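The Fan Vote Has a Numbers Problem
By Orla Dunne
18 Jan 2019

Dorska, the company behind the Lononine shooter league, says its fans picked this season's all-star team. I'd like to believe it. The announcement has a confetti graphic and the phrase "your voice" in it 4 times, and it doesn't say how many people voted.

I asked. A spokesman, Edin Golob, wrote back that turnout was "very healthy" and that the company doesn't share totals. He did confirm that the fan vote makes up 45 percent of the final score. The rest comes from a panel, and Dorska won't name the panel either.

Harish Mudaliar coached the Plamwood team until July and has seen this before. "They pick the players whose jerseys are in stock," he told me. Maybe he's bitter, as none of his old players got in. But one who missed out, Segundo Inga, won 69 rounds in the regular season, and the support player chosen over him sat out half of it.

Dorska points to its fan forum as proof that people are happy. The thread on the vote had 367 replies when I read it. A good share of them were asking when the skins go on sale.

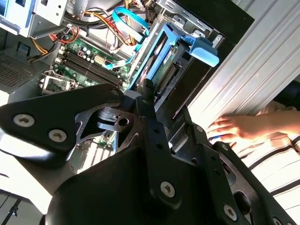 A desktop tower with the case open, motherboard in view.

Rostyslav Antoniuk, who captains Bosman and did make the team, shrugged when I brought it up. "I'll play. It's a free flight," he said. I asked if he had voted. He said he couldn't find the page.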